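4. Filling the balcony planter

Before you start, choose the final place of the planter. When it is full with wet soil, it is heavy, and the Mamani kit has no wheels.

1. Put the drainage mat on the bottom, with the rough side up.
2. Fill the box with soil until 15 cm below the rim.
3. Loosen the soil with a hand cultivator. Pull it toward you in short strokes – do not push.

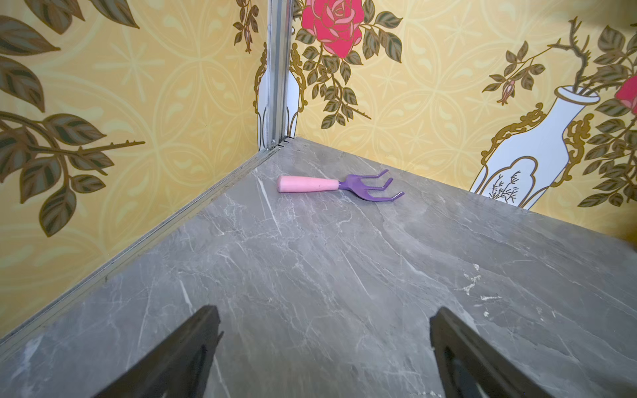 Fig. 4: Three-prong hand cultivator.

Caution: Never leave the tool with the points up on the floor where people walk without shoes.

4. Set the plants in the soil and press gently with your fingers.
5. Give water slowly, until the first drops come out from the drain hole. Stop and wait 30 minutes, then give water one more time.

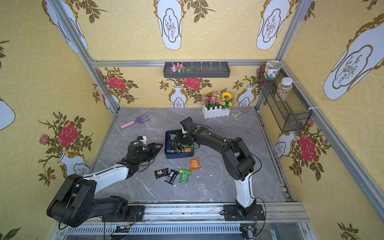
Marleny Cáceres wrote to us that in her planter the water stayed on top after step 5, and only went down when she made the soil loose again near the corners. We recommend to try this first, before you open the drain plug.

6. Write the planting date on the label. Plants that you set after September need the winter cover. 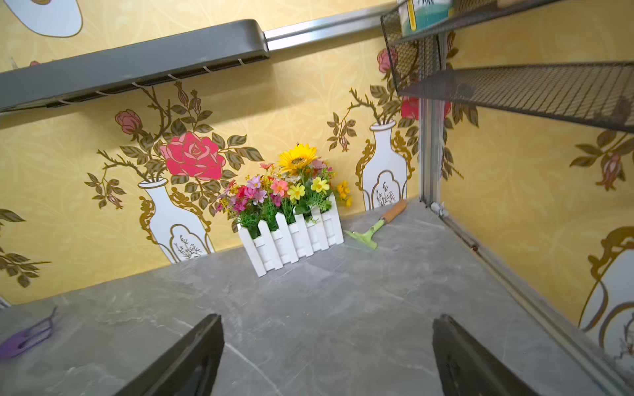 Tall plants should stand in the center or at the back, so they do not take the light from the small ones. Keep the stems of one group close together. In the arrangement with the picket fence, the large sunflower is at the top center and the green stems make a mound under it – with living plants you can follow the same order. For a planter on a railing, see section 5.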